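About Mesgate

Mesgate is a records storage and data retention company. We hold paper files, backup media and retired office equipment for clients who are required to keep them, and we destroy them when the retention period ends.

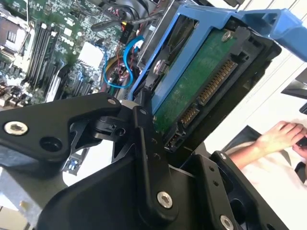
The company was formed in 2000 by Aurelio and Fulgencio Contreras, who had been running a document shredding route under the family name. The first building was a single warehouse with manual shelving and a paper ledger. A second building was added later for media that needs tighter climate control. Both are still in use.

We currently serve 53 client organizations, mostly clinics, law offices, title companies and county departments. The staff numbers 42, including drivers.

How storage works

Each box or media case gets a barcode at pickup and a shelf location at intake. The two codes are linked in Cleltico, our inventory system, which also records the retention schedule, the authorized contacts and every movement in or out. Clients can see their own holdings at any time and request a retrieval online. Requests entered before 2 p.m. go out on the next morning's truck.

Temperature and humidity in the media building are logged continuously. Logs are kept for the life of the contract and supplied on request.

How destruction works

Nothing is destroyed on a date alone. When a retention period ends, the client receives a list and signs it - unsigned items stay on the shelf at the normal rate. Paper is cross-cut and baled. Drives and tapes are checked against the list by serial number and then shredded. A certificate is issued for each batch.

Who to contact

Seema Dixit - retention schedules and contract terms
Nicanor Ledesma - pickups, deliveries and building access
Faustino Rosales - media storage and destruction certificates

Rates are reviewed each February. Existing contracts keep their current rate until renewal.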